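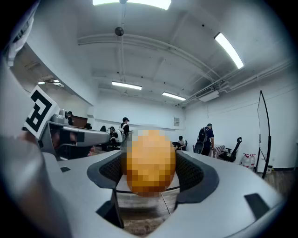
From: Marlies Bachmann
To: Clomum list
Date: 2022-05-19
Subject: Re: how many demos before the first training run?

Lorenz Plattner wrote:
> We have 122 demos of the pick-and-place task so far and I'm itching
> to start training. Is that silly? Also, do you throw out the ones
> where the operator fumbles the grip and tries again?

Hi Lorenz, hi all,

Not silly! We did our first run at Wirivdale with even fewer and it was a great way to find out our left and right grippers were swapped in the config (two days of my life, gone). So go ahead and train on your 122, just don't read much into the success rate.

For comparison, our fruit set is at 1,128 now. I threw out 17 last week, all of them because tracking dropped when an operator turned a marker away from the camera. Fumbles I keep, as long as the person recovers and finishes - the policy needs to see what a second try looks like. I do tag them, so we can pull them out later if Gruber changes his mind again.

One thing I'd do differently is swap operators sooner. After 20 takes in a row everybody gets fast and sloppy, me included, and you end up with a big pile of nearly identical motions. 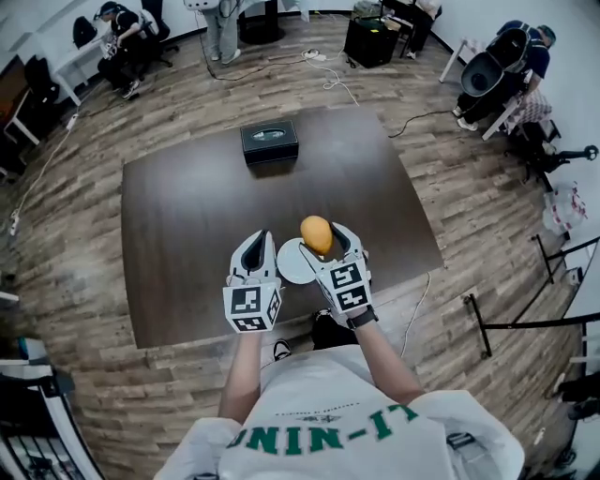 Do both hands have to move in every demo?
Only if the task needs both. A hand that just waits is fine, but keep it tracked and hold it somewhere natural, and vary that spot between takes.

I'll put our tagging sheet in the Ondell folder tonight - shout if you can't open it.

Marlies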